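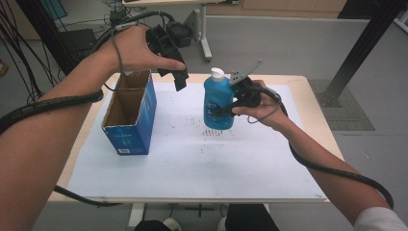
Packing task with hand-held grippers: bottle and open carton.

Equipment Planner, Data Collection and Automation (full time)
Wurbridge, on site, four days per week minimum

Clestance is looking for a person who will plan, budget and buy the equipment for our hand-held gripper work. We teach packing tasks to robots, and the teaching begins with human hands. Our operators pick up bottles, tubes and small cartons with the grippers, and the recordings go to the software team. The job we offer is not to operate the grippers every day. It is to make sure that the right tables, grippers, cables, mounts and spare parts are in the room when the operators need them, and that we know what they cost us.

Until now this work was divided between people who have other main duties. Raluca Ghiță, who leads the collection room, has kept the purchase list. Usman Warraich has repaired what came back broken. The list has now 392 lines, and many of them have no supplier, no price or no date for replacement. We want one person to own it.

What you will do

You will prepare the equipment budget for the next year and present it to Montri Yimyam, head of operations, before the end of July. The budget should separate what we must replace, what we would like to add, and what we keep in reserve. Please expect many questions about the reserve. Last year it was too small and we paid for express shipping more often than we wanted.

You will go through the small parts which wear down. Gripper fingers are the most important of these. They are bought in pairs, and we want to know how long a pair serves before the grip becomes unreliable on smooth bottles. At present we change them when an operator complains. We would like a replacement plan based on hours of use, with a fixed stock on the shelf.
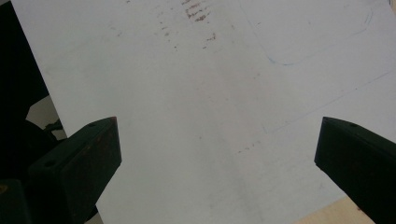

The work surfaces belong to the same plan. The covering on a table collects marks from handling, and the software team would like a clear rule for when it is changed and when it is only cleaned. You will agree on this rule with them, find a material at a sensible price, and order it in quantities that we can store flat.

You will also compare offers for larger items. Two purchases are already waiting:

1. A second collection station. It needs a table, a pair of hand-held grippers, cables with proper strain relief, a rolling stand and floor mats. We have two offers, one of them from Khattak, and they are difficult to compare, as one includes installation and the other does not. Your first task would be to put them on the same basis and write a recommendation of one page.

2. Cameras for the grippers. When a bottle or a carton comes very close to the lens, the view can be filled by one color and the software has little to work with. The team wishes to test a wider lens and a changed mounting angle before we buy for all stations. You will plan a small trial, borrow or rent the parts where possible, and collect the results in a table that a person outside the team can read.

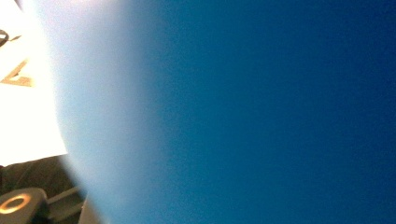

3. Test objects. This is not one large purchase but many small ones. We need bottles, cartons and other packaging in several sizes, and the same items must be available again when a recording is repeated after some months. You will set up a standing order and a labeled shelf for them.

Who we are looking for

You have worked at least two years in purchasing, lab management, production planning or a similar field. Experience with robots is welcome but we can teach what is needed. More important is that you can read a technical drawing, ask a supplier the right question, and notice when a quotation has forgotten something.

You are comfortable with spreadsheets. We keep our stock in Cladent, our own inventory system, which is simple and can be learned in a few days. You write clear English in short messages. Several of us are not native speakers and we do not expect perfect grammar from anybody.

You should be willing to spend time in the collection room. In the first month you will sit with the operators and try the grippers yourself — it is the quickest way to understand why a stiff cable or a table of the wrong height is a problem after two hours.

What we offer

A permanent contract after a trial period, paid vacation, and a yearly training allowance that you can use for a course of your own choice. Working hours are flexible between 7:30 a.m. and 6 p.m. There is no regular weekend work. Once or twice in a year we move or rebuild stations on a Sunday, when the room is free, and these hours are given back as time off.

You will report to Montri Yimyam and work most closely with Raluca and Usman. You can approve small orders alone. For the larger ones you need a second signature, and we try to give it on the same day.

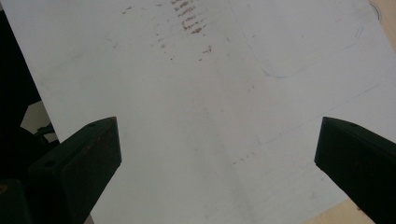

How to apply

Please send your resume and a short letter to Shagufta Kazmi in the personnel office, with the words "Equipment Planner" in the subject line. In the letter, describe one purchase that you planned from the first request to delivery. Tell us also what you would do differently today. A photograph, date of birth and family status are not needed, so please leave them out.

Interviews take place at our Wurbridge site and last around 2 hours, including a visit to the collection room and a small exercise with two quotations. The exercise has no trick in it, and you may use a calculator. If you cannot travel, a first conversation by video is possible.

Questions about the work itself can be addressed to Iqra Durrani, who coordinates the station plan and will answer by email or arrange a call. Applications are read in the order in which they arrive, and every applicant receives a reply.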